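Derese lets you name a hill (yes, a real one) for somebody you love

Jul 8, 2020

Hello from all of us at Derese! I'm Rekha Varghese, I started this company at my kitchen table, and I've been bursting to tell people about our new gift, so please forgive the exclamation marks.

From today you can give someone the Pekenero Hill Pack. Pekenero is a stretch of rough grazing land full of little bumps, humps and proper steep hills, and hardly any of them have ever had a name. We've signed an agreement with the landowner, Teodoro Miranda, to change that. You pick a hill, you pick a name, and we write it into the estate's own map book in ink, with the date and the name of the person it's for.

Let me be clear about what you're getting, because I hate gifts that go fuzzy in the small print. You don't own the hill. Your aunt can't build a shed on it or charge the sheep rent. The name goes on the estate map and in the estate book, and it stays there for as long as the estate keeps one - Teodoro has put that in writing. It won't show up on government maps. What your aunt does get is the right to say "I'm just popping out to look at my hill" for the rest of her life, and I think that's worth a lot at a dinner party!
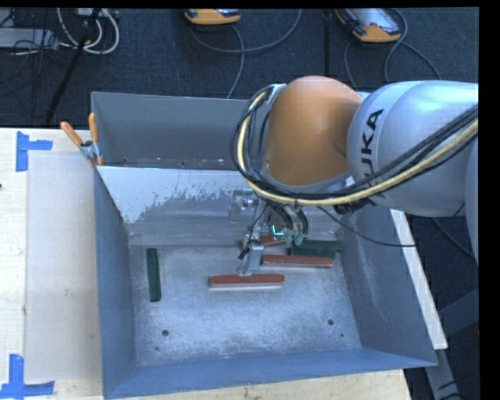

The standard pack costs $59 and comes in a flat box that fits through most mail slots. Inside there's a certificate, a folded map with the hill marked on it, a walking guide written by Xinyi Mao (she has been up every single one of them, some in terrible weather) and a card with a blank space for your own message. If you want the certificate framed, that's another $15. We can mail it to you or straight to the lucky person, and we never put a price in the box.

There are 1304 hills in the book for this first round. Once a hill has a name it's gone, so if you've got your heart set on a big one I'd get in early. The little ones are lovely too, mind you. My own is barely taller than a bus and I named it after my dad, who laughed so hard he had to sit down.

A few people have asked what they're allowed to call their hill. Pretty much anything, as long as it's kind and it fits in 30 letters or fewer. Minoru Aoki reads every name before it goes in the book, and if he thinks there's a problem he'll call you up and talk it over. We've already had Mount Grandma, Steve's Knee and The Big Potato from our test customers, and all three got through.

"I've looked at these hills all my life and called most of them 'that one over there,'" Teodoro told me when we signed. "It'll be nice to have something better to shout at the dog."

You can visit, too! The footpaths open to pack holders in September, and the map shows where to park. Bring real boots - I went in sneakers and regretted it by the second gate.

The Pekenero Hill Pack is on sale now on the Derese website and in Wesix gift stores. Orders placed before noon go out the same day.

If you write about gifts and you'd like a sample pack, or you want to talk to me or Teodoro, get in touch with Hideaki Ishida in our press office through the contact page. He'll need your mailing address and the name you'd like for your hill.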